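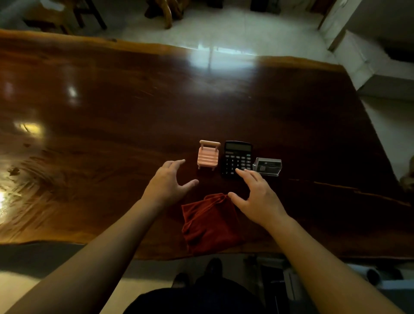

Head camera and table cell, Pondach: inspection checklist

Checked by: Sorcha Buckley
Date: 2019-07-16
Cell: 6

1. Headband and camera mount tight, no play when the head is turned. OK.
2. Camera cable clipped to the back of the collar, slack enough to lean forward. OK. Clip replaced in April.
3. Both hands in view with the wearer seated and reaching over the table. OK. Tilt left at mark 7.
4. Object row within easy reach: toy chair, calculator, card holder. OK. Cloth goes on the near side, in front of the row.
5. Table surface free of splinters and sharp edges. COMMENT: there is a long thin crack or seam toward the right end. Run a gloved finger along it before each shift. Aivar Kairys to decide on filler.
6. Floor under the table clear of the wearer's feet. NOT OK. Items to the lower right need to go on the shelf.
7. Free space on the recorder. OK, 478 GB.

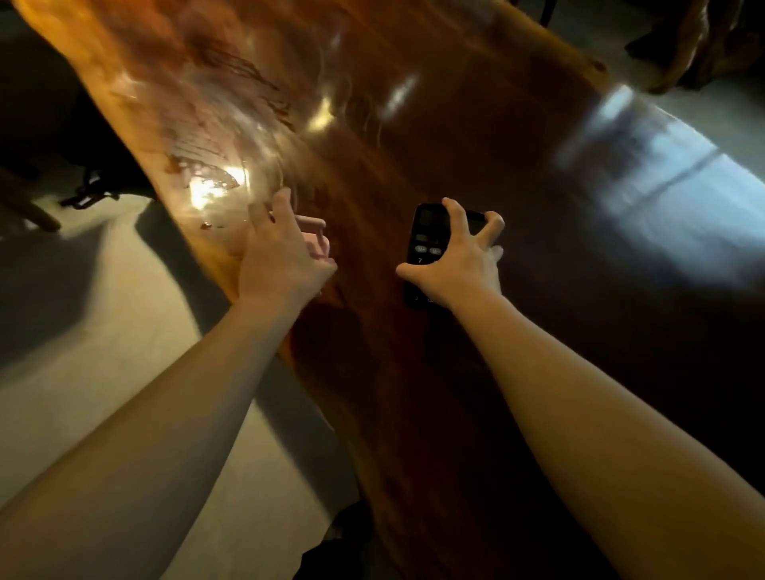 8. Exposure lock. COMMENT: I set it at 79 and it held through the session, but the lock was done facing the wall, and it should be done facing the table. The varnish throws back a lot of light, including a broad pale patch from the window on the right. M+ and M- can still be read on the calculator, the lower keys can't. Close the blind and lock again.
9. Glass objects kept away from the table edge. NOT OK -- move inward before the next run.

Repeat 6, 8 and 9 before use. Romain Hoarau has the blind key.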